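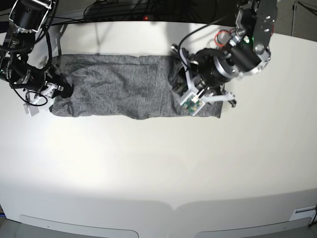 T-Shirt falten mit dem Zweiarm-Kit Ratia: Einrichtung und erster Durchlauf

Diese Anleitung führt durch die Faltaufgabe, die dem Ratia-Kit von Flustedine als Übungsprojekt beiliegt. Sie setzt voraus, dass beide Arme montiert und kalibriert sind und die Teleoperation läuft. Wer noch bei der Montage ist, findet die Schritte im ersten Teil.

Was gebraucht wird

Ratia-Kit mit zwei Armen und Parallelgreifern
Handgelenkkameras
Steuerrechner mit installierter Software Tranness
Ein heller Tisch mit glatter Oberfläche
Ein T-Shirt, am besten einfarbig oder meliert und ohne Aufdruck

Das Kit kostet in der Grundausstattung 747 Euro, die Handgelenkkameras sind darin nicht enthalten. Für die Faltaufgabe sollte man sie mitbestellen. Mit der Übersichtskamera allein lässt sich der Abstand zwischen Fingerspitze und Stoff schlecht einschätzen.

Schritt 1: Tisch und Licht

Der Tisch muss zwischen den Armen frei sein. Kabel gehören nach hinten und werden so geführt, dass sie bei voller Streckung der Arme nicht über die Arbeitsfläche schleifen. Das Licht soll weich und gleichmäßig sein. Eine einzelne Schreibtischlampe wirft harte Schatten, die in den Kamerabildern leicht mit Falten verwechselt werden.

Schritt 2: Greifkraft einstellen

In Tranness unter "Greifer" das Profil "Textil" laden. Voreingestellt sind 65 Prozent der maximalen Schließkraft. Für dünne Baumwolle hat sich bei uns ein etwas niedrigerer Wert bewährt, für Sweatstoff passt die Voreinstellung. Danach beide Greifer einmal ganz öffnen und ganz schließen. Laufen die Finger nicht gleichmäßig, die Nullstellung neu setzen und den Test wiederholen.

Schritt 3: Stoff anfahren

Das Shirt locker auf den Tisch legen. Es muss nicht glatt sein. Den Arm langsam absenken, die Finger geöffnet, bis die Fingerpolster am Stoff stehen. Im Bild der Handgelenkkamera sollte zwischen den Polstern nur Stoff zu sehen sein.

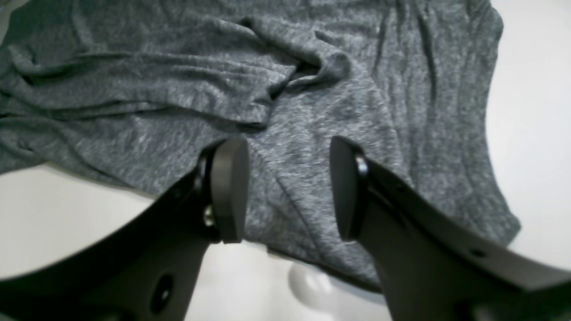

Greifer geöffnet, beide Fingerpolster am Shirt.

Jetzt schließen und wenige Zentimeter anheben. Rutscht der Stoff heraus, beim nächsten Versuch etwas tiefer ansetzen. Wer zu weit nach unten fährt, drückt die Finger auf die Tischplatte, und die Software hält den Arm mit einer Überlastmeldung an. Die Meldung lässt sich quittieren, der Arm muss danach aber von Hand in die Ausgangslage gefahren werden - das kostet jedes Mal Zeit.

Schritt 4: Anheben und ablegen

Mit einem Arm anheben, mit dem anderen das freie Ende festhalten. Beim Ablegen den Stoff leicht vom Körper des Arms wegziehen, dann legt er sich flacher. Die Bewegung ruhig zu Ende führen und erst öffnen, wenn der Stoff auf dem Tisch aufliegt.
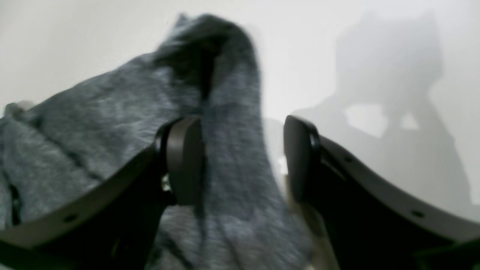
Für die Aufzeichnung in Tranness vor dem Anheben die Taste "Start" drücken und nach dem Öffnen "Stopp". Misslungene Durchläufe gleich löschen, später findet man sie in der Liste kaum wieder. Ein Durchlauf dauert mit etwas Übung roughly 2 Minuten.Schritt 5: Längs falten und glätten

Beide Arme greifen je ein Ende des Shirts und legen die Längsseite um. Danach mit geschlossenen Fingern und wenig Druck von der Mitte nach außen streichen. Kleine Wellen im Stoff stören nicht, dicke Wülste an den Enden dagegen schon, weil der nächste Griff dann schief ansetzt.

Anmerkungen zum Kit

Nach sechs Abenden mit dem Ratia bleibt ein ordentlicher Eindruck. Die Greifer fassen Stoff zuverlässig, die Einrichtung der Kameras ist umständlich. Ersatzpolster gibt es bei Gatti, die Lieferung kam an einem Donnerstag und passte ohne Nacharbeit. Der Hinweis auf die niedrigere Greifkraft stammt von Senthil Amin.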